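主题：Re: [夹爪与末端] 纸箱工位选型：Prurano 两指还是 Dalen 吸盘
发件时间：2019年11月

上一封里的几个问题一并答复，引文保留在前面。

> 我们手上有 Prurano 两指平行夹爪和 Dalen 双吸盘各一套，控制器都是 Skolbridge。
> 纸箱工位想二选一。规格书上 Dalen 的节拍明显快，你们测下来是否一致？
> 另外头部相机够不够用，要不要在腕部再加一路？

先说节拍。新纸箱、表面平整时，Dalen 单次抓取确实快，这一点与规格书一致。问题出在旧箱和拆过的箱子上。我们在打包区的货架上跑了174次抓取，两种末端混排，位姿由 Flarken 头部相机给出。吸盘失败多数集中在两类表面：瓦楞破口附近漏气，以及胶带起皱处密封不严。两指夹爪在这两类表面上差别不大，但要求箱体有一条能伸进指尖的边，贴着层板平放的薄件就比较吃力。

薄件的难点可以看人手怎么做：
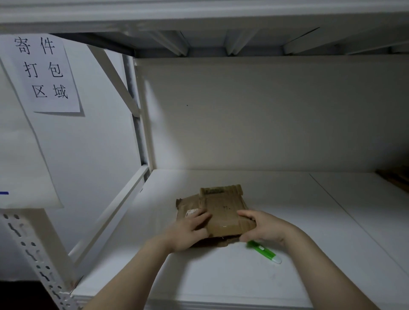 头部视角，破损纸板包裹平放在层板上。左手压住，右手拇指在上、其余手指从右缘下方托住。

单臂两指要复现这个动作，需要先把边缘撬起来。我们试过把下指改成楔形，前端磨薄，抓取可以完成，但下指会刮层板，力控阈值设到5 N 以下才不报碰撞。双臂方案是一侧压、一侧夹，压的一侧用 Dalen 吸盘不抽真空，只当软垫用，效果比预想的好，缺点是两臂时序要在 Skolbridge 里手工对齐，目前没有现成的同步模块。

再说开箱。割胶带这一步我们还没有交给机械臂，只做了相机侧的评估。 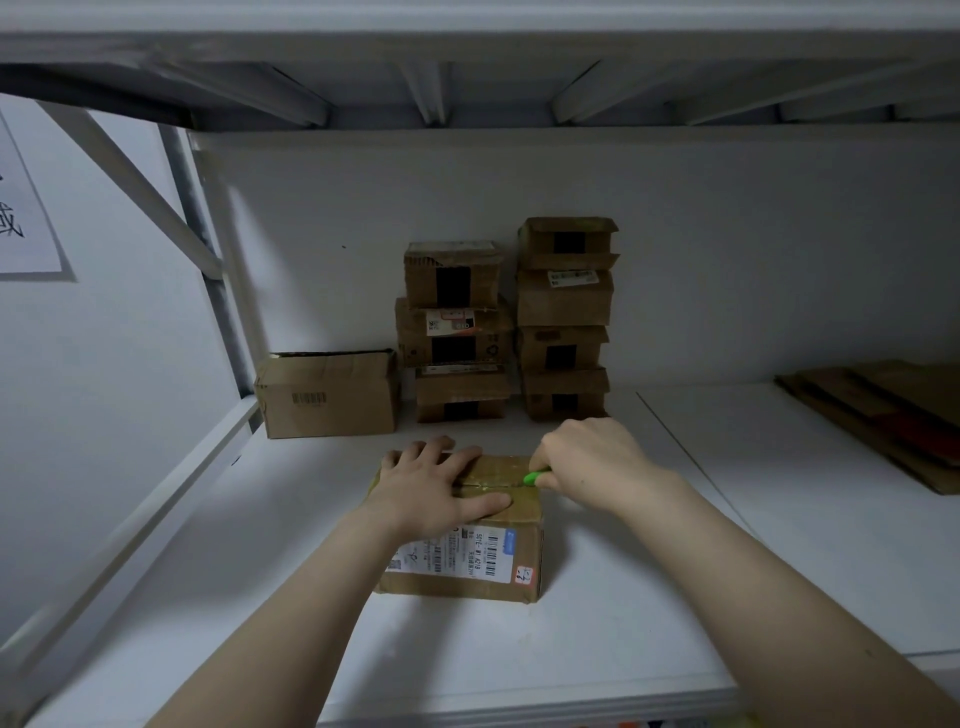
腕部相机是否必要，取决于要不要定位箱缝。头部相机离目标900 mm 时，箱体外轮廓和面单都能稳定检出，移到300 mm 之后缝的边缘也够清楚，但这个距离手臂容易进入视野。遮挡是主要问题：左手平放在箱顶，左前臂又挡住一部分面单，靠近左下角的小二维码就紧挨着前臂，换成机械臂只会挡得更多。还有一点，箱顶胶带反光，亮斑正好落在中缝附近，按灰度梯度找缝时容易误检。我们的做法是腕部加一路带偏振片的相机，头部那路只负责粗定位和读码，读码放在手臂进入之前完成。面单横着贴、字是竖过来的，解码器要打开全方向选项，默认关闭。

控制器方面，Skolbridge 的夹爪接口对 Prurano 支持完整，位置、速度、力都能闭环。Dalen 只有开关量和一个真空度读数，读数刷新偏慢，判断掉件不要只依赖它，最好同时看腕部力传感器。

就你们的工况，如果箱子基本是新的，选 Dalen；旧箱占比高，或者要处理压扁的纸板件，选 Prurano 加楔形下指。两者都装的话，快换盘的重量要计入负载，我们第一次辨识时漏了这一项，末端抖动查了很久。

两个还没有结论的地方：
1. 楔形下指的磨损周期。2月之后会有一批数据，到时发到列表。
2. 偏振片对 Flarken 腕部型号自动曝光的影响。目前固定曝光，换班时光线变化要手动调一次。

若有人在同一版控制器上做过双臂同步，请回到列表，不要单独发信。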